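**Sorting small sterile packets: one deep bin or lots of shallow ones?**

**mihret_degefa** · Dec 6, 2023

Hi all, long-time reader, don't post much. I've been put in charge of dressings and bits at our place (Henok Kahsay had it before me and had his own system, which lived entirely in his head!) and I'm trying to settle on how to store them. At the moment it's red plastic bins. The deep one at the front gets everything mixed together, and the one behind is for the little flat white packets once they've been picked out.

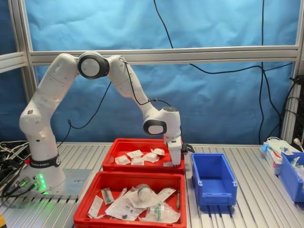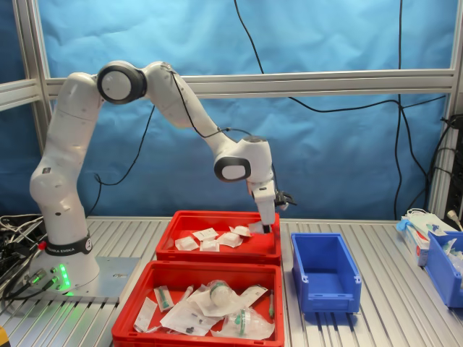
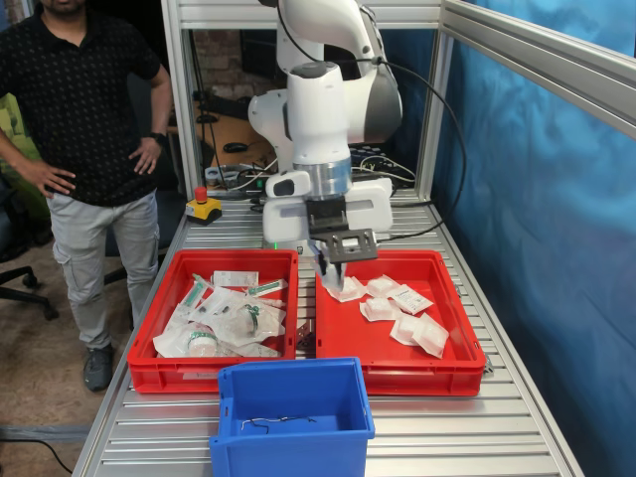
Do you lot sort by size first or by expiry date first?

**kernis_cupboard**

Sort by type and size first, then by expiry inside each size, with the oldest at the front. If you do dates first you end up with six sizes of swab in every box and you're rummaging again by teatime.

**Desta W**

Agree with kernis on the order. I'd get rid of the deep bin altogether though. Deep bins are where packets go to expire. We had one for years and when I finally tipped it out there was stuff at the bottom from before I started. Shallow trays, one layer, done.

**mihret_degefa**

I quite like the deep one for unsorted stuff though? It comes in all muddled and it has to land somewhere. Once it's been through it goes in the other bin and I can see what I've got.

**Desta W**

Fine as long as it gets emptied. Ours never did.

**etenesh_m**

I'm going to stick up for deep bins, sorry Desta. We restock kits for over 900 walkers every June and shallow trays would cover every table in the hall. Big bin, lid, label on the short end so you can read it on the shelf. The trick is not to fill it past halfway. Beyond that you're pushing your hand in and squashing things, and with paper-backed pouches that's how you get split seals.

On seals, please check them as you sort, Mihret. Hold each packet by the edges, look along all four sides, and anything creased right through or lifting at a corner goes in the training box. Don't put an elastic band round a bundle either, it bends them.

**kernis_cupboard**

Elastic bands!! Our last lot came tied up in them like asparagus. I binned loads.

**mihret_degefa**

Oh no, I've got a whole bag of elastic bands I bought specially. What do you use to keep sizes together then?

**etenesh_m**

Card dividers, or keep the maker's box and cut the front down. You keep the batch number that way too. My sister Mekdes stands hers on edge like record sleeves, and she can flick through a row for dates without taking any out. It only works if the row is fairly snug, otherwise they slump.

**Desta W**

Standing on edge is good. I take it all back about the bin if there are dividers in it.

(Still think it's too deep.)

**latau_line**

Bit of a side question, does anyone keep a written tally? I did a full count in the spring, 2,111 items, and it was out of date within a week. Now I only write down what's low.

**etenesh_m**

Low list only. Life's too short.

**kernis_cupboard**

I do a full tally, but I enjoy it. Spreadsheet, colour for each expiry year, the lot. My partner thinks I'm unwell.

**mihret_degefa**

Right, so the plan is: keep the deep bin for unsorted but never past halfway, cut-down boxes for each size, packets on edge, oldest at the front. And a low list on the cupboard door. Will have a go at the dividers at the weekend. Anyone want a bag of elastic bands?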